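Matchbox labels of Obura

Matchbox labels of Obura are the small printed pictures that were pasted on boxes of safety matches made in the town of Obura, and they're a much-loved corner of popular print art. I grew up with a drawer full of them, so forgive me if I gush a bit!

The labels were cheap things, run off in two or three colours on thin paper, and the inks hardly ever lined up. You get a tiger whose stripes have wandered off his back, or a goddess with her halo sitting over one ear (my favourite, and I've got it on my desk as I type). Religious figures were the big sellers, then animals, then trains and film stars.

Most of the early designs are put down to Wycliffe Mussa, a sign painter who took on label work in the slow months. He signed almost nothing, so collectors go by his clouds – fat little curls with a dot in the middle. His apprentice Nyokabi Makokha carried on with the same clouds, which makes telling the two apart a real headache.

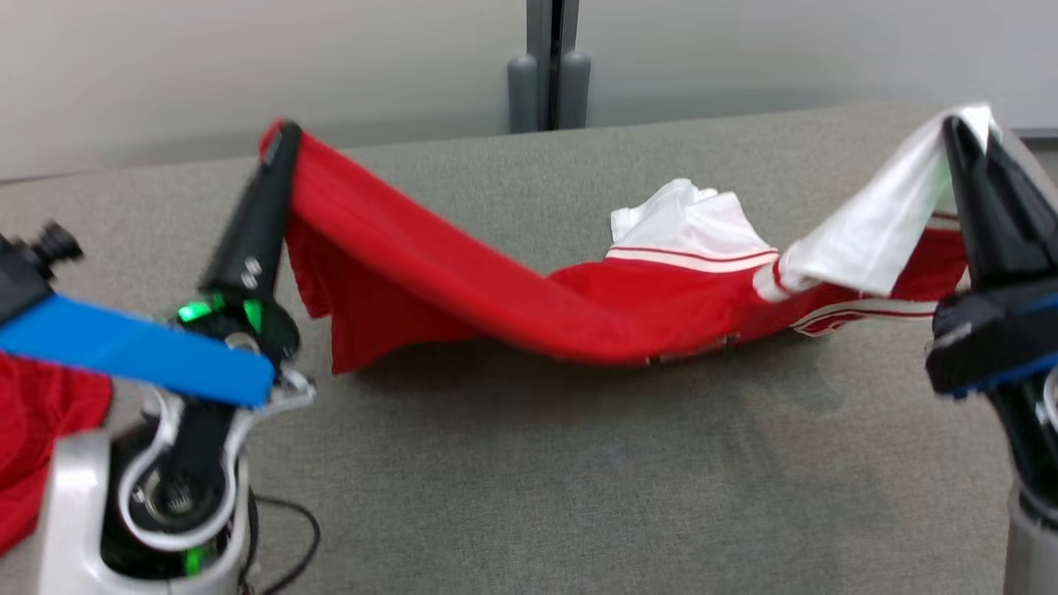

Makokha did have her own way with lettering, though. Her capitals lean to the left and she loved a drop shadow, even on a label you could cover with your thumb. The Sondska press printed her sheets in runs of 200, and uncut sheets are very hard to find now.

The biggest public collection is at the Vunville town library, with 874 labels kept in old stamp albums. Idrisa Mushi's catalogue of them is the one everybody uses, although I think he's dated the peacock series too early. The paper looks later to me, and the December fair boxes have the same border.

See also: Korkville calendar printers

2 comments
3 shares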